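Home Forum > Furniture and Upholstery > Repair or replace

Topic: Reupholster the old armchair or buy new? Please advise

linden_street
Member
Jun 20, 2019

Good evening to all. I have read this forum for a long time but this is my first topic, so please forgive me if I put it in the wrong section. English is my third language and I will try to be clear.

We have a wide armchair that came from my parents-in-law. It is eight years in our home and before that it was in theirs, I don't know how long. The frame is strong. When I lift one corner there is no noise and no movement in the joints. But the seat foam is finished. You sit down and you feel the webbing under you, and the fabric on the front of the seat became thin, so that you can see the threads in one direction only.

I asked for a price at Adeleke, the upholstery workshop in Dronatari, and it was more than I expected. They did not want to say a final number before they open the chair, but even the low estimate is not far from what some new chairs cost in a normal store. My husband says that for this money we should go to Jotton and take a new one with a warranty. In their showroom the one he likes is 2,699, and it is a nice chair, I don't deny it.

My questions are these. How do you decide if an old chair is worth the work? Is it possible to change only the foam now and the fabric later? And which fabric is good if you have a child who eats everywhere?

Thank you in advance.

oakandiron
Senior member

Welcome. Short version: if the frame is solid hardwood with glued and doweled joints, redo it. If it is staples and particle board, don't.

Turn it over and pull back a corner of the black dust cover underneath. Take a flashlight. You will know in one minute. Look for corner blocks, and look at how the webbing is fixed.

On your second question, foam only is possible but it is false economy on most armchairs. To get to the seat foam you often have to release the fabric on the front and sides, and fabric that is worn to the threads will tear when you stretch it back on. You pay for the same labor two times.

marblecat
Member

I disagree a little with the last part. It depends if the seat is a loose cushion or a fixed one. With a loose cushion there is a zipper, you take the old foam out, you measure, you order new foam and you put it in. I did this on a sofa in March and it took me one evening. The fabric was old also and nothing tore.

linden_street, is yours loose or fixed?

linden_street
Member

Thank you both. It is fixed. There is no zipper anywhere, I looked.

I did what oakandiron said and opened the corner. The wood is real wood, light color, and there are triangle pieces in the corners with screws. The webbing is the kind with jute and it hangs down in the middle like a hammock. One strip came off from the nails completely.

oakandiron
Senior member

Then you have a good frame and the webbing is half of your problem. New foam on dead webbing would feel bad again within months. Ask the workshop if their estimate includes webbing. If it does, the price makes more sense.

priced_out_again
Member

I will say what nobody here likes to hear. I paid for reupholstery once and I would not do it again. The workshop was good, the result was good, and the chair was still the same chair: too low, too deep, and my mother could not get out of it without help. I spent the money because I felt guilty to throw it away. If you never liked how it sits, new fabric will not change it.

Also the fabric was not included in the first estimate. Please ask this before you say yes. In my case the fabric was the bigger part of the bill.

marblecat
Member

This is fair, but a workshop can change the height and the firmness. Did you tell them?

priced_out_again
Member

I didn't know that I could ask. They didn't ask me.

teal_thread
Moderator

Moved this to Repair or replace, no problem for a first post.

A few things from someone who did this work for a living, before my wrists stopped me.

Ask for the foam density and not only for "firm" or "soft". Firmness is how it feels on the first day, density is how long it stays like that. A cheap firm foam goes flat quickly.

Ask how many yards of fabric they count and whether the pattern has to be matched. A plain fabric saves a lot on a round or curved chair because there is much less waste. Anything with pleats takes more fabric and more hours, and this is normal, they are not cheating you.

If the fabric has a nap, ask in which direction they will run it. I have seen chairs where the seat and the back looked like two different colors because of this.

For children: a tight weave synthetic, medium color, not too light and not too dark. Very dark shows every crumb. Take a sample home and rub yogurt in it. I am serious. Leave it one night and then try to wash it out.

linden_street
Member

The yogurt is a very good idea, in our house it will be tested also without planning.

teal_thread, may I ask about the cleaning? The lady at the store told me that every modern fabric must be treated with a protective spray. She recommended the one from Kemico. Is this needed or do they only want to sell it?

teal_thread
Moderator

Both can be true. Some fabrics come with a finish from the mill and then a spray on top does little. Ask for the data sheet of the fabric. If you do use a spray, test it on the back where it doesn't show, open the windows, and keep the child off the chair for 48 hours. I used to tell this to all customers, whatever the can said.

gravel_and_rye
Member

I used the Kemico one on a cotton blend and it left the seat a bit stiff. It went away with use. On the same chair coffee did roll off for a while and then after some months it didn't. I did not buy a second can.

oakandiron
Senior member

I never saw the point of the sprays. A washable throw costs less and you can change it when you are bored.

gravel_and_rye
Member

A throw slides off every time somebody gets up. I would go crazy.

oakandiron
Senior member

Tuck it deep in the gap behind the seat, with a piece of foam tube on top. It stays.

linden_street
Member

An update, because I don't like when people ask and then disappear.

I went back to Adeleke with a list of questions from this topic. Webbing is included. Fabric was not included, so thank you, priced_out_again, you saved me from a bad surprise. They have a shelf with ends of rolls, and if you choose from there the fabric costs much less. The man did not become impatient with my questions about density. He wrote the number on the offer by himself.

I asked also to make the seat a little higher. He said it is possible with thicker foam, but then the arms will feel lower, and I should sit on a folded blanket for one week at home to see if I like it. We do this now. My husband complains about the blanket but I notice that he sits there every evening.

For comparison we visited Jotton again on the weekend. I looked under the 2,699 chair, as you taught me. The dust cover was stapled all around and the salesman did not want me to open it, which I understand. He could not tell me the density of the foam. The delivery is included but to take the old chair away they ask 233 more. This my husband did not like at all.

priced_out_again
Member

Good for you. I am still on the side of new chairs in general, but in your situation I would probably repair too. Get the date in writing. Mine was promised for two weeks and it came after seven.

marblecat
Member

Seconding the date in writing. And take photos of the chair before it leaves the house, from every side.

Can I ask the others something, as we are already here? I need to pick a new color for a reading chair, and I have only neutral things in the room. I am afraid of brown. My grandmother had everything in brown and I still see it when I close my eyes.

teal_thread
Moderator

Brown came back years ago, you are safe. It depends on the floor. On a dark wood floor I would avoid it. On a pale floor it gives the room some weight. What makes it heavy is when the cushions are also brown.

gravel_and_rye
Member

I am in the brown camp, and I was not before. I wanted gray for everything and my wife wanted anything but gray. We stopped at chocolate brown for the big round armchair, with a pink cushion that she chose and gray ones that I chose. I was sure that pink would look like a child's room and I was wrong about it. 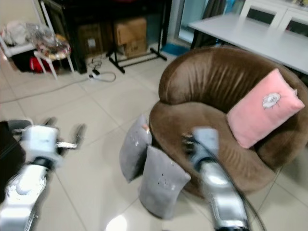 What I would do differently is to order the samples in a larger size. A small square of brown looked nearly black under our lamp, and I almost canceled because of that. Most workshops will lend you the bigger piece if you leave a deposit. Look at it in the morning and also in the evening with the lights on, and put it flat and then upright, it changes more than you expect.

marblecat, if your room gets sun from the west, ask also about fading before you decide. I didn't, and now I close the curtains at four o'clock.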